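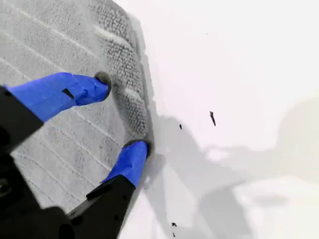
Slide 1: gripper fingertips on fabric

Vibration as a language: what we learned building Patrício
Tiago Baptista, Drovcombe mobile meetup, Thursday, April 3, 2025

Check clicker. Water. Phone on the table, hard surface, so people can hear the buzz. Mic near phone for the demos!

Opening
Hi, Tiago, work on Patrício, walking directions app. You put the phone in a pocket and it buzzes you through town. Started in Rilham, now Trerton too.
Ask: who has haptics turned off on their phone? Hands. Who knows what their phone's buzz for a calendar alert feels like vs a text? Probably fewer hands. Wait for it.
Point: most apps use vibration as a doorbell. Something happened, go look. We wanted people to get the message and keep walking, phone stays put.

Slide 2, first version
First design had a pattern for everything. Left, right, slight left, slight right, cross here, wrong way, rerouting, arrived, signal lost. Looked great in the spec. I could do all of them because I wrote them.
Testers could not. Slight left and left got mixed up constantly, rerouting felt like an incoming call. One woman in Rilham stopped at every rerouting buzz to answer her phone. Tell the story short, it ran long in rehersal.

Slide 3, what we cut to
Left = one long. Right = two short. Stop and check = a long rumble. Everything else is speech or nothing.
Slight turns gone. If the path bends, and there's no choice to make, say nothing. People follow paths fine.
DEMO: left, right, stop. Play each one twice. Then play one at random and ask the room.

Slide 4, timing
Numbers people always ask for, so have them up:
short pulse 80 ms
gap between pulses 125 ms
long pulse starts at 200 ms, we go longer on older phones
Shorter than that and cheap motors don't get up to speed, you feel a tick or nothing. Tighter gap and two shorts smear into one long, so right turns into left. Bad bug to have. We had it.
These are our numbers on our test phones. Say this out loud! Test on your own pile of hardware.

Slide 5, motors
Two kinds you'll meet. Spinning weight, slow to start, slow to stop, mushy. Linear one, crisp, much better control.
Same code, totaly different feel. Don't design on the nice phone. I did, for a month.
Ask the OS what the device supports before you play anything fancy. Have a plain on/off fallback for every pattern. If the fallback isn't distinct, the pattern isn't done.
Amplitude: don't carry meaning in strength alone. Coat pocket, back pocket, bag, all different. Rhythm survives fabric, strength mostly doesn't.

Slide 6, when to buzz
Took longer than the patterns did. Too early and people turn into a driveway. Too late and they've walked past.
We went by walking speed in the end, with a heads up pulse and then the turn. Heads up got dropped in March, people took it as the turn. Now there's one cue per turn plus repeat on request.
Repeat: double press volume down. Used way more than we expected. If you take one thing home, put in a repeat. A buzz is gone when it's gone, there's no screen to glance back at.

Slide 7, platform stuff (go fast)
Background limits. The system may drop your vibration if screen's off, check the docs for your version.
User has turned vibration off = respect it, but tell them at setup that directions will be silent. We didn't, got the angry emails.
Music, calls, alarms. Other apps buzz too. We can't stop them. We hold our cue if something else just fired, and then play it. Hold is short or the cue is useless.
Battery: less than GPS. Skip unless asked.

Slide 8, teaching it
Onboarding was a page of text. Terrible. Now it's 2 minutes, phone in pocket, it buzzes and says the word, then buzzes and waits for you to point.
Let people redo it from the first screen. Lots of folks come back after a few weeks away and have forgotten which is left.
Let them swap left and right patterns as well. Don't know why some prefer it the other way round, they just do.

Slide 9, still broken
Roundabouts on foot. Open squares, where "left" means very little. Trams, floor shakes, cue gets lost.
Watches: wrist is way better than pocket but then the two devices are out of sync and you feel both. Currently we pick one. Ask the room if anybody solved this, I really want to know.
Deafblind users: talked to a few, they want a richer set than our three. So maybe an advanced mode, patterns from version one come back?? No promises from the stage.

Close
Pattern files are on the last slide, take them, change them.
Questions. If none, do the random buzz demo again with the old rerouting pattern.
If short on time drop 7, keep 8.
Get the phone back off the table.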